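演讲备注：小仓库的退货怎么写清楚
2019年6月13日，Sivthorpe，下午第一场

（开场。先等大家坐好，说话慢一点。）

各位下午好。我的中文是成年以后学的，如果有句子听不明白，请直接举手，我会换一个说法。

今天我讲退货单。题目很小，可是我在这个题目上花了很多时间。我们在Katamar的仓库，一月份收到2,782件退货，其中1,172件的单子上，退货原因那一栏只写了两个字：“其他”。

（停一下，让大家看数字。）

“其他”这两个字对客人很方便，对我们很不方便。货放在架子上，不能卖，也不能扔，要等有人打电话去问。电话常常没有人接。

（翻页。）

第一个改变：我们把原因栏分成两行。第一行写客人说的话，第二行写收货的人自己看到的情况。这两行可以不一样，不一样的时候不要改，两行都留着。 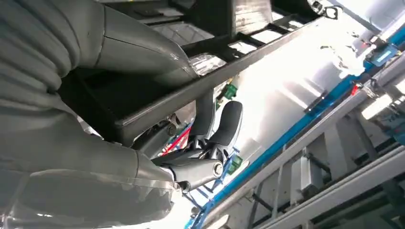
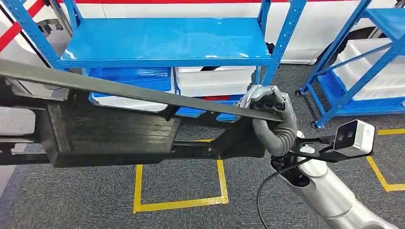 第二行怎么写，我们讨论了比较久。开始的时候，同事喜欢写结论，例如“质量不好”“运输损坏”。这些是判断，别人以后没有办法检查。我请他们只写眼睛看到的东西和它的位置。拿第一张照片里的黑色敞口筐来说，如果它是退回来的货，“黑色筐，敞口”可以写，“客人用过很久”就不可以写，因为照片上看不出用了多久。写得短没有关系，写得对比较重要。

（这里可能有人问：要不要给每件货拍照？回答：贵的货拍，便宜的货写一行字就够了。）

第二个改变是时间。以前的退货单当天不一定录入Udex系统，有时候纸条压在键盘下面，过了周末才找到。现在我们规定，货到以后60分钟之内要录入。原因栏可以先空着，编号不可以空。刚开始大家觉得太紧，后来把录入的电脑搬到收货门旁边，就习惯了。

（喝水。看一下时间，如果超过了，跳过下面一段。）

Saraç的分仓做法和我们有一点不同。他们按供应商放退货，我们按到货的日子放。按供应商放，月底对账比较快，但是架子会有很多空位。我不敢说哪一种更好，要看你们有多少架子。

（最后一页，只有一张空白的退货单。）

这张单子的样本放在门口的桌子上，每人可以拿2张，一张带回去，一张现在试着填。请先填第二行。填完以后跟旁边的人交换，看看对方能不能明白你写的是哪一件货。

（留时间提问。如果有人问软件的价格，请他会后来找我，我没有带报价单。）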